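Spill kit and drain protection walk-through, Brascombe depot
Monday, September 30, 2024
Areas covered: fuel island, wash bay, drum store, loading dock, crew room
Last full walk-through: July

Marks used: OK, FIX (do before next delivery), WATCH (look again next time)

## 1. Fuel island

- [x] Spill kit in place and lid closes: **OK**
- [x] Granular absorbent, unopened bags: **OK**
- [ ] Drain cover within reach of the pump: **FIX**
- [x] Emergency stop labeled: **OK**
- [ ] Kit contents list matches contents: **FIX**

Comments: The drain cover was hanging on the back wall of the wash bay. It has to live at the fuel island, on the hook by the hose reel. The contents list still shows the old Zukley pads, which we stopped ordering. The Sawatzky pads in the kit are fine for diesel and hydraulic oil. Print a new list and tape it inside the lid.

## 2. Wash bay

- [x] Trench drain grates seated: **OK**
- [ ] Oil-water separator level: **WATCH**
- [x] Shutoff valve turns by hand: **OK**
- [x] No degreaser stored on the floor: **OK**

Comments: Separator is not at the pump-out line but it is closer than it was in July. Leaf litter is getting in through the east grate. Sweep before the next heavy rain. Valve was stiff at first and freed up after a few turns. It should get grease anyway.

## 3. Drum store

- [x] Drums on containment pallets: **OK**
- [ ] Pallet sumps free of liquid: **FIX**
- [x] Bungs tight: **OK**
- [ ] Labels readable from the aisle: **FIX**
- [x] Used absorbent kept apart from clean: **OK**

Comments: Rainwater in the sump of the pallet nearest the roll-up door, with a light sheen on it. Do not tip it into the yard. Pump it to the waste tote and wipe the sump out with pads. Three drums face the wall and need turning. The used absorbent drum is a little over half full, so no pickup needed yet.

The 900-liter tote of waste oil has a sound cage and no weeping at the valve. Its cap was on but not locked. Locked during the walk-through.

## 4. Loading dock and outfall ditch

- [x] Absorbent boom on shelf, bagged: **OK**
- [ ] Boom connectors complete: **FIX**
- [x] Path to ditch clear: **OK**
- [ ] Tie-off stakes at ditch: **WATCH**

Comments: There are 12 lengths of boom on the shelf. Two are missing a snap hook. Order replacements from Wuseck with the next pad order, and keep those two lengths at the bottom of the stack until they come. The ditch stakes are solid but the north one leans. Grass has been cut back far enough to carry boom down without snagging it.

## 5. Crew room

- [ ] Spill call sheet posted: **FIX**
- [x] Gloves and goggles in the cabinet: **OK**
- [x] Training log up to date: **OK**

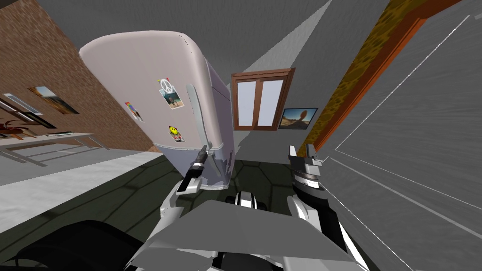
The spill call sheet has come down from the crew room wall again, and the copy in the desk drawer lists the old waste hauler. Print a fresh one in large type and put up a second copy for people to take home. At home, a refrigerator door is a good place for it: a few magnets like the three on this one will hold a sheet of paper, and up near the long handle it gets seen each time somebody reaches for the door. The crew room copy should go in a plastic sleeve with a screw at each corner.

## Open items

1. Drain cover back to fuel island hook
2. New contents list for fuel island kit
3. Pump and wipe the pallet sump
4. Turn three drums, labels out
5. Snap hooks for two boom lengths
6. New call sheet, both copies

All FIX items are due within 30 days, except the drain cover and the sump, which are due before the next fuel delivery. Initial and date each line when done and leave this sheet in the binder by the drum store door.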